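How I set up a bowl stacking run (my house rules!)

I get asked about this a lot, so I finally wrote it down. Before anything moves, wipe the table. Crumbs and specks show up on a white top, and I've lost 11 runs to arguing over whether one mattered. Then set your speed limit. I keep both hands at 40 percent until the first clean stack, and Leif Westerberg will tell you that's still too fast (he runs Lougher like a library).

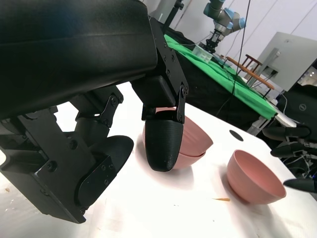 Fingertip close to the rim of the upper bowl, other hand over by the single one.

Next, keep people out of reach while the hands are live, and keep the stop button within yours. One hand works the stack while the other waits its turn – never let both go for the same bowl! Check the fingertip screws every 200 cycles, write it in the log, and sign it.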